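Setting up your Grolline for singalongs

I've been through this with my own Grolline a good few times now, mostly in a panic before friends come round, so these are the steps in the order I do them.

1. Plug in both microphones and switch them on. Leave the volume at 8 for now – you can be brave later!

2. Open the Civora app and pick a songbook. Mine has 622 tracks in it (far too many power ballads).

Caution: don't hold a mic right in front of the speaker. The squeal is horrible.

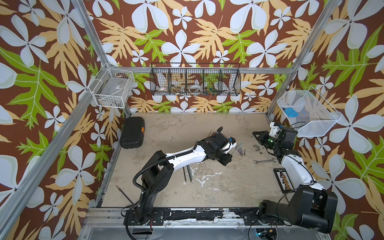
3. Check the lyrics timing

Play 30 seconds of something you know really well. If the words come up late, tap Earlier until they match the singing, then press Save.

Note: for duets, choose 2 Singers before you start the song. Changing it halfway through sends you back to the first verse.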